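About Drustska

Visit us | What we do | Open day | Getting here

Drustska is a small robotics workshop and teaching space. We build and run two-arm robot stations, and we show them to schools, local firms and anyone else who wants to come and look. Our main demonstration is a tabletop job: two arms, a two-tier shelf and a few round objects with brass rings on top.
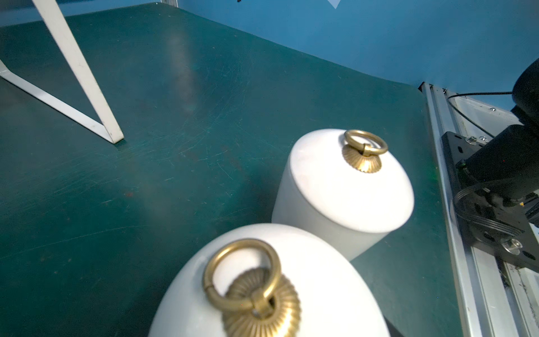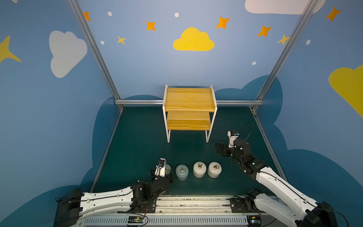

Shelf station at the open day: white, brass-ringed pieces from close up, and the row of four with both arms.

What we do

We work on handling tasks, meaning picking things up, setting them down and putting them where they belong. A person does this all day without thinking about it. For a robot, a round smooth object with a ring on top is a fair amount of work. The arm has to come in at a workable angle, and the fingers have to close on something that may swing or tip.

Our stations are built on aluminum profile, so we can move things and bolt them down again. Each arm has its own small camera near the gripper. We also keep a camera looking over the whole station, and visitors can follow both views on a monitor by the door.

The stations have names. The shelf station is called Clundar and the one in the back room is Felteo. Clundar has painted walls with clouds and stars. Felteo is plain gray and is used mostly for testing new grippers.

How we started

The workshop began as an evening class in the old Ibarra building. The class had one arm and a folding table. When the ground floor came up for rent we took it, and most of the first year went into wiring and shelving. We now have 1,686 square feet, including a classroom with 38 seats and a parts store that is always too full.

The open day

We hold one open day a year, in April. The last one brought in 300 visitors, and 79 of them signed up to try the controls themselves. Each turn takes up to ten minutes. You sit down, get a short talk on how the arms move, and then work at the shelf with one of our staff next to you. Children under eight need an adult with them.

The most common question was how fast the arms can go. They can go faster than we run them on open days. The second most common was whether you can drop something, and yes, you can. Pick it up with the other arm and carry on.

School and company visits

Groups can book a visit at any time during the school year. A standard visit is two hours – a talk, a demonstration at Clundar and then time at the controls. Company groups usually skip the talk and bring their own parts to try. If you plan to do that, send us the size and weight beforehand so we can check the grippers will take them.

There is no charge for public schools. Other groups pay a flat fee, and the current rate is on the booking form.

Getting here

We are on the ground floor of the Ibarra building. Use the side entrance, which has a ramp. Parking is behind the building and fills up early on open days.

Page last updated 9/12/18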